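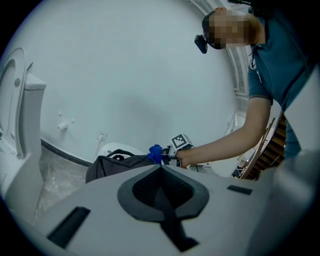
Hundorent has changed how it looks after the hand-held grippers its crews use to record household tasks, after a run of sessions this spring had to be thrown out over loose fingers and shifted markers. The new routine took effect 21 July 2021 and covers every pair in use at the company's Afolabi Street workshop. The tools go into cramped places, such as a small bathroom where the operator has to bend over beside the toilet and press the blue fingers into the top edge of a black bag, and a finger that sits slightly crooked will show up in the recording from start to finish.

Olumide Adebisi, who runs the workshop, said most of the trouble came from the finger mounts. The screws were being tightened by feel, and different people had a different feel.

"We had one pair come back with the left finger turned a few degrees," Adebisi said. "The operator had been correcting for it all day without noticing."

Each pair is now checked on the bench before it goes out. A technician squares the fingers against a steel block, tightens the screws with a preset driver, and opens and closes the gripper 75 times. The fingers are then checked against the block again. If they have moved, the mount is stripped and cleaned before another try.

The cube on top of the gripper gets its own check. Its black-and-white pattern is what the tracking software uses to work out where the tool is, and a scratched or lifted face can throw the position off. Faces are wiped with a dry cloth only. Alcohol wipes were dulling the print, according to technician Tanveer Jadoon, and have been taken off the benches.

Fingers are replaced after 2,000 logged hours of handling or at the first visible split, whichever comes first. The old rule was to wait for a split. Replacements come from Voten, which also supplies the screws.

Calibration is the slowest part. The camera on each gripper is pointed at a printed board and moved through 13 positions, and the result is saved under the serial number of that tool. Jadoon said a full check takes close to an hour per pair when nothing is wrong.

The company's logs held 3,909 recordings at the time of the change. Adebisi would not say how many had been rejected.

A second bench is due to open in August, with Nnamdi Olaniyan in charge. Repairs to cracked bodies will still be sent out to Stason.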